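Dosell Gorex 13 shelf-picking gripper, three stars

We bought the Gorex 13 in December for sorting small goods in our shop. For boxes it is good and quiet. My problem is with soft things.

In the second week it closed on a cleaning cloth and did not open again. The screen showed error 411, "grip not confirmed", and the arm kept pulling. I pressed the stop button and the arm stopped, but the fingers stayed closed for 40 seconds. The manual says they must release at once. For me this is a safety matter.
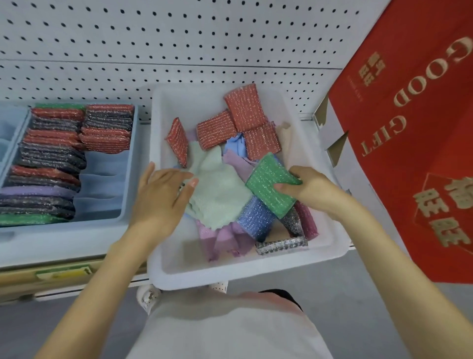 Review by Ndung'u

Cloths and scouring pads mixed in one bin are again sorted by hand with us. Support sent a new valve, and the release is now quick, but error 411 still comes with thin cloth. Please keep your fingers away until the light is green.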